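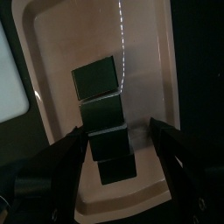 Quatre cubes sombres sur un plateau rose pâle, pince du Nemo à l'approche.

Rubrique : Cuisine & atelier > Rangement > On a testé
19 commentaires · 200 partages

La société Dimura loue depuis novembre un bras de rangement, le Nemo, avec une formule d'installation baptisée Cleler. Comptez 422 euros par mois, pose comprise. La brochure promet « un plan de travail dégagé sans y penser ». J'y ai beaucoup pensé, au contraire, et voici les astuces que j'en retire, dont plusieurs marchent très bien à la main.

Un plateau à rebord avant tout
Pour les petites pièces (cubes, bouchons, pions, embouts de perceuse), posez tout dans un plateau à rebord arrondi. Ce qui roule reste dedans, et on racle vers un angle avec le plat de la main. Le commercial, Laurențiu Dinu, m'a présenté le plateau comme un accessoire de précision. C'est un plateau. Le mien vient d'un fond de placard et il fait le même usage.

Évitez le sombre sur sombre
Avec des objets presque noirs, prenez un fond clair. La notice le conseille au Nemo pour ses caméras, je le conseille à tout le monde : une vis brunie sur un établi noir, on la cherche dix minutes. Espacez aussi les pièces. Quatre cubes qui se touchent presque, comme chez nous, c'est pénible à saisir un par un, pour des doigts de robot comme pour des doigts gourds le matin à 7 h.

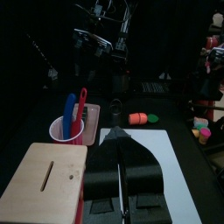 Le forfait Cleler comprend une séance de « cartographie du désordre », facturée à part si l'on dépasse deux heures. On vous demande de sortir vos affaires et de les disposer comme d'habitude, puis un technicien note ce que la pince sait prendre. J'ai trouvé l'exercice utile, et parfaitement faisable avec un crayon. Les ustensiles debout dans un gobelet, comme le bleu et le rouge dans le gobelet rouge à bord blanc, se repèrent d'un coup d'œil et je garderais ce rangement avec ou sans machine. Les couvercles verts, en revanche, avaient fini loin les uns des autres, l'un près d'un cylindre orange couché, l'autre en contrebas à droite. Choisissez un seul endroit pour les couvercles et n'en changez plus.

Couchez le moins possible
Un cylindre sur le flanc part au premier coup de coude. Debout, ou calé contre un rebord. Si le récipient a une anse, tournez-la toujours du même côté : Macarena Garrido, qui tient l'atelier Bucur et loue le même modèle, le fait pour toutes ses tasses et dit y gagner plus que sur l'abonnement.

Gardez une surface libre
Une zone de la taille d'une planche à découper, où l'on ne laisse rien traîner le soir. La notice appelle cela la « zone de dépose » et y consacre plus de 4 pages. Un bout de ruban adhésif au sol du plan suffit.

Alors, faut-il louer ?
Je ne vois pas pour qui, à ce prix. Peut-être un atelier qui trie les mêmes pièces à longueur de journée – et encore, je demanderais un essai sur mes propres objets, avec mon propre éclairage, avant de signer. Faites écrire noir sur blanc qui paie le retour du matériel et ce que couvre la séance de cartographie. Chez Dimura, la réponse a changé entre le premier appel et le devis. J'attends toujours la version écrite.

Classé dans : rangement, petits objets, abonnements
Ce site utilise des cookies pour mesurer son audience. Accepter · Paramétrer
Recevez nos astuces par courriel, une fois par mois.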